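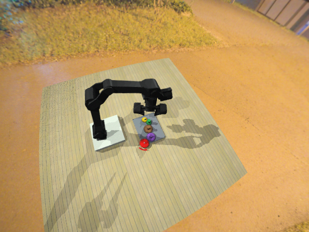 Zudodlow, the container gardening service for Australian homes, opens its free online pot planner to all visitors on 19 February 2025. The planner helps people who would like to grow vegetables and herbs but have no garden bed to dig. The visitor enters a postcode, the hours of direct sun and the size of the space, and receives a list of suitable plants with the pot size for each one. It works for a balcony, a paved courtyard or a platform of narrow wooden planks laid over bare orange-brown ground, like the one shown here. A surface of this kind can carry a good number of pots, and the soil underneath does not need to be improved first.

The planner includes 400 varieties of vegetables, herbs and small fruits. Each variety has its own page with sowing months, watering needs in summer and the smallest pot in which it will still give a useful harvest. For tomatoes and capsicums, the pages also explain which types need a stake.

"Many customers bought a beautiful pot and then asked us why the zucchini was not happy in it," said Serpil Dursun, founder of Zudodlow. "The pot was simply too small. We wanted to give this information before the purchase."
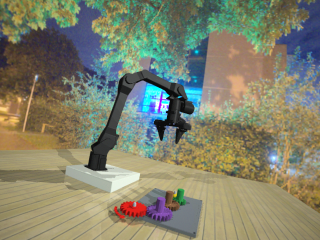
Tuncay Toprak

The plant information was prepared during 18 months by horticulturist Fergal Ó Flaithearta, together with 30 home gardeners who kept written records of their pots. They noted the potting mix, the feeding and the date of first harvest. Their notes on hot afternoons were especially valuable – dark plastic pots were often moved into shade, while glazed pots could stay where they were.

"I was asked most often about coriander," said Mr Ó Flaithearta. "It goes to seed quickly when the weather becomes warm, so the planner now shows a separate sowing calendar for it in every climate zone."

Use of the planner is free of charge and does not require an account. Visitors who wish to save their plan can leave an email address and will receive a monthly reminder of what to sow, feed and pick. Before the opening, 2,000 people had asked for these reminders.

A second part, on citrus and other dwarf fruit trees in large tubs, will follow in July – in time for winter planting.

Media contact: Berkay Dağdelen, Zudodlow. Interviews with Ms Dursun and Mr Ó Flaithearta can be arranged on request.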